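09/03/2018

The towel-folding arm at the Kinia workshop in Stultton is back at its table after a long stretch of August spent on fixes and fine-tuning, and the folks at Bristen who look after it are pretty pleased (and a little tired, too).

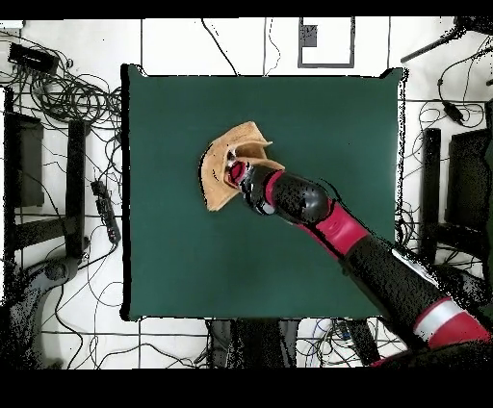
Yupin Sriwong

The arm, red and black and by now well known to anybody who visits the shop, works over a square green mat, picking at a crumpled tan towel with its gripper. Bristen's crew went through the joints one at a time, tightened what needed tightening, and then set the grip all over again, which took far longer than they had hoped. Too firm and it drags the whole towel along, too soft and the fold slips away!

The new settings were tried out over nearly 700 picks, with the log checked after each batch.
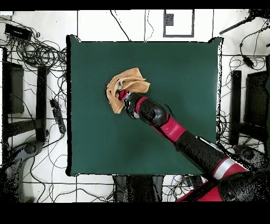 A spare set of finger pads came over from Barajas, the parts shop across town, and those will go on the next time the arm is down for service. Until then the crew plans to wipe the old ones clean every morning and run the joints slowly through their full reach before any towel work begins, a habit they picked up over the summer and mean to keep. The workshop's next open house will be held in room 1012, and visitors are welcome to stop by and ask all the questions they like.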